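Zenum Small Balls

Table play and sorting set, README

Contents of this folder

sets.csv lists every set, one row per set
pieces.csv lists every ball, one row per ball
sessions.csv lists every table session, one row per session
photos/ has the session photos, numbered to match sessions.csv
sheets/ has the paper score sheets, scanned
CHANGES.txt

What it covers

Small colored balls on a plain white table: picking them up, holding them, lining them up, putting them in order by color. The folder has 1,043 sessions. Most were run at the Sirnwood room and the rest at Asgate. The two rooms used the same instructions but not the same table, so check the room column before comparing times.

A session starts when the first ball leaves the table and ends when the person says "done." There is no time limit. Sessions longer than 300 seconds are kept and have a 1 in the long column.

The balls

Balls are logged by color name only. The allowed names are red, green, blue, yellow, orange and mixed. Yellow and orange gave us the most trouble. Under the lamps at Asgate some of the yellow balls look orange, and the people writing the sheets did not agree with each other. Shu-fen Hsueh went back over the sheets in July and added a second column, color_checked. Use that one. The original column is still there as color_sheet.

Balls that got lost were replaced with the nearest match from the spare box. Replacements have an R at the end of the piece number. If a ball rolled off the table during a session, the drops column goes up by one and the ball goes back to where it was last picked up from.

Layouts

Row: balls side by side, parallel to the near edge
Diagonal: balls in a slanting line
Ring: balls in a circle, one in the middle
Loose: no set order

The layout column gives the starting layout. It is not updated as balls are moved. For the order at any later point, go by the photos.

Lift sessions begin with one ball taken up off the table while the others stay put. Where the lifted ball started is in the start_slot column, counted from the left. 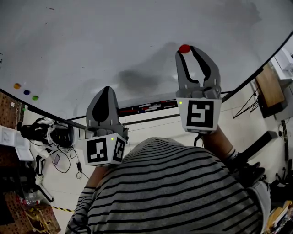
Lift, diagonal layout. Red ball held up; orange-yellow, blue and green on the table.

The color of the lifted ball is in lift_color. In the first 20 lift sessions this column is blank, and the color has to be read from the scanned sheet. Chin-lung Chang has offered to fill these in but has not had the time.

Columns in sessions.csv

session_id: number, no gaps
room: sirnwood or asgate
set_id: matches sets.csv
layout: row, diagonal, ring, loose
task: lift, line, sort, swap
start_slot: lift only
lift_color: lift only
seconds: whole seconds, rounded down
drops: number of balls that left the table
long: 0 or 1
notes: free text, mostly empty

Known problems

Seven sessions have a photo but no sheet. Their seconds value is -1.

The Sirnwood table shows smudges in many of the photos. It was wiped between sets but not between sessions. If you are picking out balls by color this should not matter, but a few of the darker marks have been mistaken for shadows and the other way around.

Set names changed partway through. Anything called "Nishimura tray" in the notes is the same as set 4.

Who did what

Yen-ting Tsang wrote the instructions and ran Sirnwood. Bronisława Kaczmarczyk ran Asgate and scanned the sheets. Ayman Abou Jaoude put the tables together and keeps this file up to date. Send corrections to him with the session number and the column name.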